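Progress report to Backlund, June
Project: Household pouring and serving tasks, hand-held gripper demonstrations
Prepared by Mwajuma Rotich, Hurnix

Status

Collection for the pouring task is on schedule. We agreed on 600 usable demonstrations by the end of the second phase, and 58 remain. Pascal Brunet and Ngân Đoàn did most of the recording this period. Todor Delić checked the recordings and rejected 26, mostly for lost tracking when a finger tag turned away from the lens. Those have been recorded again and are included in the total.

Change of method

In the first phase we drove the arm by remote control from the desk. It worked for picking and placing, but pouring was slow and the operators tended to tip the bottle in small jerks. We now record all pouring with the hand-held gripper. The person doing the task holds the tool, grips the bottle between the two fingers and pours at a normal speed. The wide lens on the tool keeps the fingers, the bottle and the target in view together.

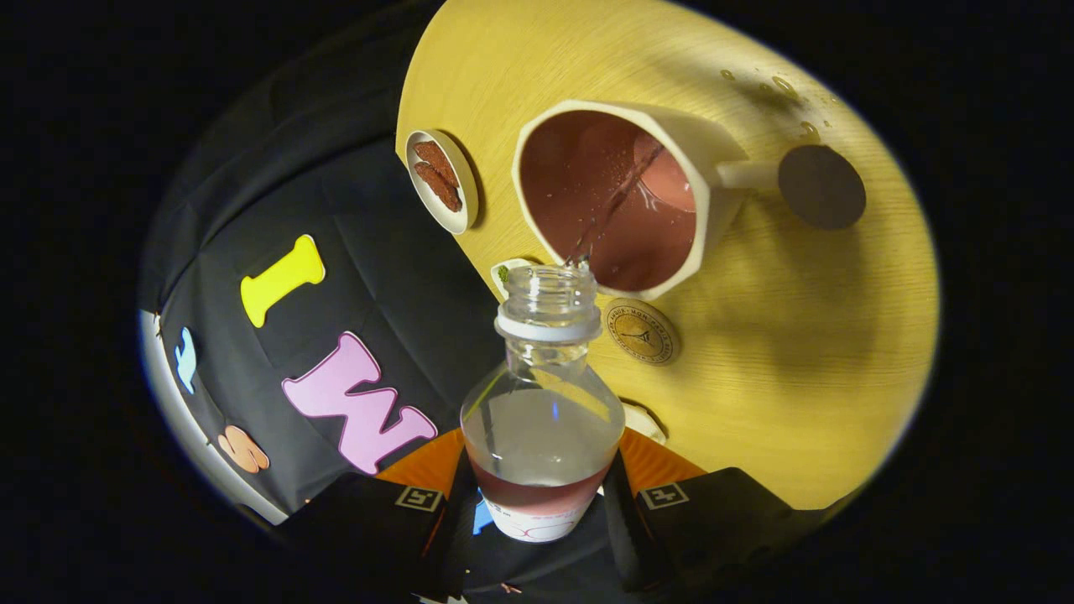

Clear bottles and clear or lightly tinted drinks are still the hardest case. The stream is thin, and reflections of the tabletop show through the plastic. For this reason we have kept other things on the table during recording, such as a dish of cookies or a coaster, and we change the layout between sets. Early sets on a bare table gave a policy that did poorly as soon as anything was added.

Spills are kept in the data if the person finishes the pour. Haris Kos asked whether drops on the table should count as a failure. Our rule for now is that a pour is good if the mug ends up at the requested level, and spills are noted in a separate column. We would like your view on this before the next phase.

Problems

The grip pads wear faster than planned and we have changed them twice. A smooth bottle can turn slightly in the fingers once the pads are worn. Trerkik has quoted for a firmer pad and we expect a trial set next month.

Labeling is behind. Of the 18 sessions recorded this period, four still need start and end times marked.

Next steps

Finish the remaining demonstrations, clear the labeling backlog, and run the first full test on the arm at the Cloltoden lab. No change to the budget is requested. Test results will be in the next report.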